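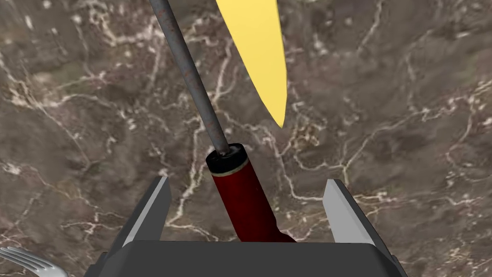

Marble countertop

A marble countertop is a flat working surface for a kitchen, bathroom or shop counter, cut from a slab of natural marble. It is valued for its veins and for its cool touch, and it is known to need more care than most other counter materials. The word "marble" is also used in trade for some stones that are not true marble, and for printed or cast surfaces which copy its look.

Formation and colour

Marble begins as limestone or dolomite. Under heat and pressure deep in the ground, the grains of the stone grow again into larger crystals which lock together. Pure marble is white. Other colours come from minerals that were in the first stone, such as clay, iron oxides or organic matter. Brown marbles usually take their colour from iron, and many of them have pale veins of calcite. These veins are old cracks that were filled by minerals carried in water.

Several stones sold as brown marble are, for a geologist, dense limestones which take a polish. In the kitchen the difference is small, as both are made mostly of calcite and both react with acid.

Cutting and finishing

Blocks are taken from the quarry with diamond wire and sawn into slabs. For counters the usual thickness is 2 or 3 centimetres. Slabs cut one after another from the same block carry almost the same pattern, and they can be opened like the pages of a book so that the veins meet at the joint. This is called book-matching.

Many brown marbles have weak lines along the veins. The factory may fill the small gaps with resin and glue a net of glass fibre to the back of the slab.

Two finishes are common:

Polished - a shiny surface that makes the colours darker and deeper. Scratches and acid marks are easy to see on it.

Honed - a smooth surface with little or no shine. Marks are less visible, but oil may leave a stain sooner.

A third finish, called leathered, is made with stiff brushes and leaves a soft, uneven texture.

Use in the kitchen

Marble is a soft stone. It has a hardness of 3 on the Mohs scale, so a steel knife can scratch it, and a cutting board is normally used. Pastry makers like it for the reason that it stays cool and pulls warmth out of the dough. A hot pot placed directly on the stone can cause a crack, mostly near a joint or the opening of the sink.

Lemon juice, vinegar, wine and tomato leave dull spots known as etching. An etch is a change in the stone itself and it can not be washed away. A stain is another thing - it is colour that has gone inside the pores, and it can often be drawn out with a poultice left under plastic for a day or two.

Care

Daily cleaning is done with warm water, a mild soap and a soft cloth. Cleaners with acid, including many products against limescale, are to be avoided. A sealer slows the entry of liquids but gives no protection against etching. The fabricator Hugo Besson, in his trade booklet on soft stones, advises to test the sealer with a few drops of water: if the stone becomes darker under them, it is time to seal again.

Light etching on a honed surface can be rubbed out at home with a fine powder. A polished surface is generally repaired by a stone restorer, who works through finer and finer abrasive pads, starting from 60 grit when the damage is deep.

Imitations

Marble patterns are also printed on laminate and on porcelain, and moulded in cultured marble, a mixture of resin and stone powder. On printed sheets the same vein may return at a regular distance, and at a cut edge the pattern stops at the surface. In natural stone the vein continues through the whole thickness.

See also

Granite countertop
Quartzite
Soapstone
Terrazzo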